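The Chair in the Window: Clothes, a Backpack and a Place to Sit
Words by Young-sook Seo
Posted 2 Jan 2018
Filed under: Home, Packing, Furniture I Have Wronged

Every household owns one chair that hasn't been sat in for a while. Ours is the office chair by the window. It was bought for working, and for most of one June it was used for that. Then a sweater went over the back of it, for a minute, and the chair began its second career as a closet with armrests.

I've been meaning to put up a gallery of the chair and its contents for some time, partly as a record and partly to shame the household into doing something. The household is me and Joon-young, so the shame doesn't have far to travel. We were supposed to be getting ready for a trip to Girkisberg, and getting ready for a trip is the only time anything in this room is picked up and looked at.

Regular visitors will remember the kitchen drawer gallery, which brought in 1,706 visits and one long email about the correct storage of string. I don't expect that kind of heat from a chair.

The pile

A pile of clothes has layers, like a cliff. At the bottom is whatever you wore when the weather was different. In the middle are the things that are too clean for the laundry and too worn for the drawer, a category that takes up most of what I own. On top is whatever you took off last night in the dark. Blue and white stripes turn up at every level. I seem to have gone through a period of believing that stripes were the same thing as having a plan. 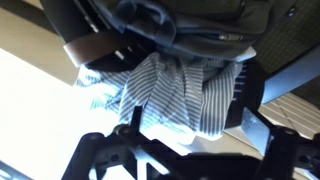 The usual advice is to hold each item up and ask if you need it. I've tried this. The trouble with asking a piece of clothing a question while you're packing is that the answer is always yes. It might rain. It might not rain. Someone in Girkisberg might invite us to a dinner with cloth napkins, although in three visits the fanciest thing we've been invited to is a folding table behind a bakery.

So I use a quicker system. Pick the thing up, and if it comes up alone, it's a candidate. If it comes up with two sleeves and a sock attached, put the whole lot back and make coffee. I recommend this system to anyone who isn't in a hurry and doesn't live with Joon-young.

His system is to start with the biggest item, on the theory that the little ones will then feel outnumbered. He puts padded things in first, squashes them flat with a forearm, and is surprised every time when they come back up.

Stripes, continued

Nothing shows a crease like a stripe. A plain cloth can be balled up in a corner for a month and get away with a vague look of softness. A striped one draws you a map of everything that was done to it, every fold and every elbow that was parked on top. I can look at a striped thing across the room and know that I'm going to have to find the iron.

The iron, I should say, is in the dresser. I know it's in the dresser the way people know there's gold in the hills.

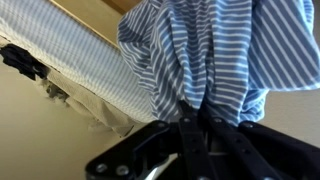 Please ask before reusing.

On folding, I have only what my mother taught me, and she taught it at speed. Flat on the bed, arms in, thirds, half, done, next. She could get through a full basket before the kettle boiled. I can do the first one like that. By the fourth I'm folding in sixths and fifths, and by the end I'm making what I'd call parcels.

Rolling is supposed to be better for a backpack. I've read two articles about rolling and they disagreed about which end you start from, and one of them wanted me to buy elastic bands in a set of colors. I roll from whichever end is nearest. Things that are rolled take up less room than things that are folded, until they unroll, and then they take up the room they were always going to take up plus a little extra for the exercise.

A few notes from readers of the last gallery, who seem to have strong feelings on cloth:

– Several of you roll socks inside shoes. We know about this. Joon-young did it once and then forgot, and went the whole of a long weekend thinking he'd left his socks at home. He bought new ones. The old ones were found when the shoes felt small.

– One of you irons before packing. I hope you're well.

– One of you wanted to know where to find a decent plain packing cube. Ours came from the Chidiac shop near the old bus station, and they've outlasted a suitcase. The zippers are stiff, but so are mine.

The backpack

We go back and forth every time about whether to take the suitcase. The suitcase has wheels and dignity. Against that, the street up to the place we stay in Girkisberg is cobbled, and dragging a suitcase up it at night is like announcing yourself with a snare drum. So it's the backpack again.

A backpack has to be stood up somewhere to be packed, and this is the one thing the office chair is good at. It's the right height. The armrests keep the bag from sliding off sideways while you push things down into it. I'd go so far as to say it's a better chair with a backpack in it than it ever was with me in it, and the backpack has never complained about its lower back. 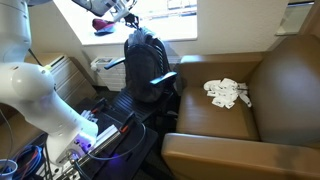 My packing order, for anyone who collects these, goes: heavy things low and toward the spine, soft things around them, rain things on top, and then the item I forgot, which is always heavy, on top of the rain things. Joon-young's order is alphabetical as far as I can tell.

The weight limit is the part where we stop joking. We fly out of Surirport, where they weigh everything, including on one occasion a banana. We bought a little hanging scale after that. It lives in the front pocket of the backpack, so the first thing it does on every trip is weigh itself.

It is 1,042 miles from our door to the bakery in Girkisberg. I mention this because people assume we're going for the landscape.

I also keep a list. It used to be on paper, taped inside the closet door, and then the tape gave out and the list fell behind the shoes, where I suppose it's still correct. Now it's on my phone. The current version reads, in full:

Chargers
Other charger
Blue stripes
NOT the itchy one
Pills
Something for the train
Gift for upstairs (not soap again)
Scale

The "gift for upstairs" is for the woman who owns the building, who has had soap from us on every visit and must by now have enough to open a hotel. We've talked about a calendar. We've talked about tea. I have a feeling it will be soap.

The chair, with less on it

I've had the chair almost three years, since the Desterar office closed its second floor and let people carry things home for the price of carrying them. I carried it. It's a good chair, with mesh on the back, and on the bus it took up a seat of its own, and a man asked me if it had a ticket.

What I like about it is the window. In the daytime there's so much light on that side of the room that you can see every bit of lint on everything, and I'd rather know about the lint before Girkisberg than learn about it there. The heat comes up from under the sill, too, so anything left over the back of the chair is warm when you put it on. I would like this counted in favor of leaving things over the back of the chair. Joon-young says that the same could be said for leaving them in the oven.

We had agreed on a rule: when the backpack comes off the chair, nothing goes back on. It's a clean rule. We shook hands on it over the dresser.

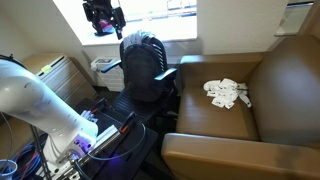 Office chair by the window, with something gray-white over the back.

I have no comment on the rule at this time.

Odds and ends

A few practical things, for people who got here by searching for packing advice and have been very patient.

Mesh backs snag. If you're going to use an office chair as a closet, keep knits off it. I lost a good cardigan to ours, or at least I lost the part of it that was an elbow.

Empty every pocket before you pack. My record find is a door key to an apartment I moved out of before I met Joon-young. I mailed it back. They sent a very polite note saying the door had been replaced.

Don't pack on the bed if you plan to sleep in it the same night. You'll move the pile to the chair. You'll say it's for the night.

If you own a drawer, consider it. The dresser in this room has drawers that slide beautifully, and I know how beautifully they slide from opening them, seeing that they're full of cables and gift bags, and closing them again. The gift bags are for the soap.

Comments are open. Pictures of your own chairs are welcome, and I'll put the best ones in a second gallery when we're back, provided the laundry from the trip leaves me somewhere to sit while I do it. Please keep the string discussion on the kitchen drawer page.

More galleries: The Kitchen Drawer | Four Coats and a Hook | Under the Sink | What We Brought Back from Girkisberg (mostly bread)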